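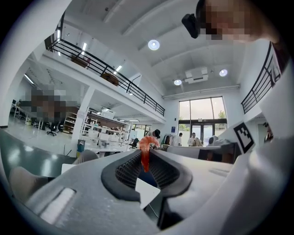
Fig. 1. Toy shrimp, orange-red, curled.

Week 3: Why the Shrimp Is Always Curled

Read the Bangash chapter before class. All of it, including the tables.

Last week we left the customer standing at the counter, deciding what counts as "fresh." Most shoppers judge seafood by shape and color long before they smell it, and they learned both from cartoons, menus and the toy box. Ask a room to draw a shrimp and you will get a comma with whiskers. A live shrimp spends much of its day fairly straight, but try selling that.

Color is the bigger fib. Many common species are grayish and see-through when raw. Heat breaks up the protein that holds the red pigment, and the pigment shows. So the picture in our heads is of dinner, with the animal left out.

Terms to know: stock image, serving bias, count size. (Count size is shrimp per pound. A bigger number means a smaller shrimp, a system that has been confusing people at parties for years.)

For discussion: the Ollura menu study. Jadwiga Marciniak went through 700 menus and found 80 with a drawing of a raw shrimp colored as if cooked. Is that a mistake, or just good manners?

Homework: 2 pages on one food whose picture misleads you. Santeri Riihimäki has already claimed the pineapple. Bananas were done to death in September, so please, no bananas.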